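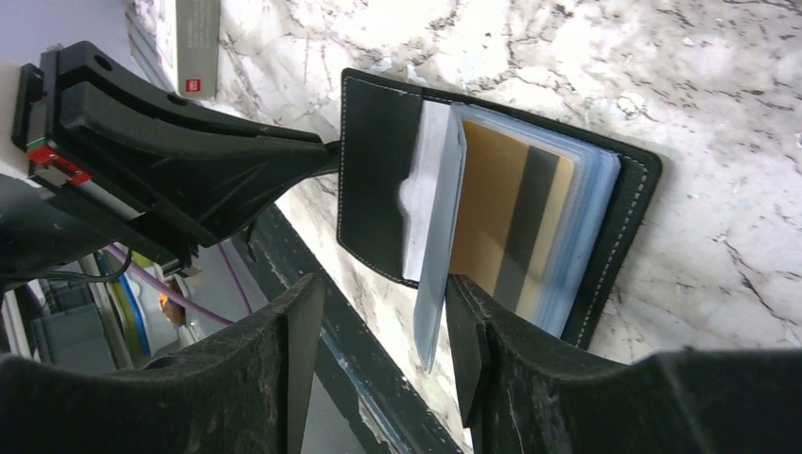
Nondum build: minutes of the August meeting

Posted in: Workshop Notes > Group Builds
5 Aug 2019 | by Leif Vigfúsdóttir
8 shares | 10 comments

Held at Tirutura, back bench, beginning when the kettle had finished. Leif took the minutes, having looked down at the wrong moment. The July minutes were approved after the word "smoldering" was changed to "warm."

1. The card holder

The goal for the summer is still that Nondum can put a card into a sleeve of the black card holder and get it out again. Both halves of that sentence were discussed at length. Getting hold of a card by its lower end is now considered a thing the arm can do. Getting the card to agree with a clear plastic sleeve is a separate matter, and the sleeves like to come along for the ride.

Proposed: grip lower and close slower. Carried. Proposed: buy a stiffer holder with fewer opinions. Defeated, on the grounds that we would then have built a robot for one particular stiff holder.

The gold card remains the test card. It is shiny, and the wrist camera has trouble with shiny, so if it works with that one we can stop worrying about the tan one. 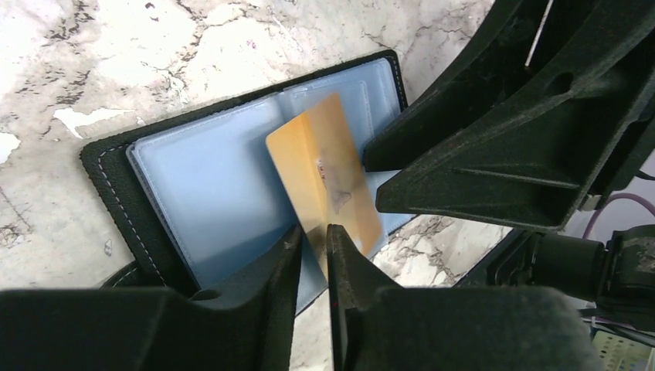 Someone at the far end of the bench asked whether we could angle the lamp away and spare ourselves a month of fiddling with exposure. It was agreed that this was annoying and correct. The lamp will be moved before anybody touches the settings again. The exposure settings were then touched during the tea break, and have been put back.

2. Bins and organizer

The three bins stay in their row toward the back of the table. There was a motion to spread them out, from the person who wrote the reaching code, and a motion to leave them alone, from the person who had just finished measuring where they were. The second motion won.

The peach-orange organizer stays in the right corner for now. The right arm is the one that has to live with it. Small items in the slots are to be left as found between runs, including by people who "only needed to borrow one."

Cable routing came up again. The purple cables still go up in a big loop at each gripper and wander home along the arm. Dekker clips were suggested, then Lernier sleeving, then string. We have string. Leif to try string on the left arm only, so that there is something to compare it with.
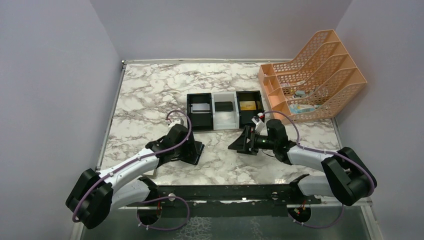
3. Money

There is $50 left in the build fund. Requests received: new finger pads, spare connectors, a second lamp, a cushion for the stool. Finger pads approved, as the present fingers have had a hard life. Spare connectors approved if anything remains. The cushion was referred to its author, who may bring one from home.

4. The long test

We said in July that we would run 1000 pick-and-place cycles before showing this to anyone outside the workshop. The log was read out. The reading did not take long.

Agreed that a cycle counts only if the card ends up in the sleeve it was meant for, and that "in the holder generally" is no longer a category. Agreed also that whoever is running the test stays in reach of the stop button and eats lunch elsewhere. The tan card goes in the right-hand sleeve at the start of each removal run, back side up, stripe to the right, so that we are all failing at the same task.

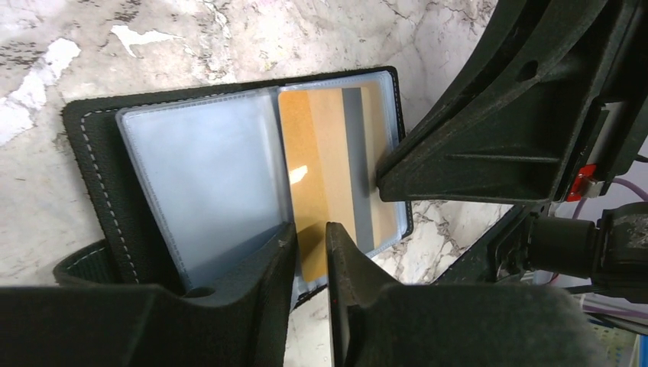
5. Any other business

The label maker is missing. It was labeled.

The left arm makes a clicking sound near the base when it starts from rest. Two theories were offered and both involve taking the same cover off, so the cover is coming off.

Actions: string on left arm (Leif). Move lamp (whoever arrives first). Order finger pads (Leif). Write down the bin measurements somewhere other than the back of an envelope (owner of envelope).

Next meeting when the pads arrive.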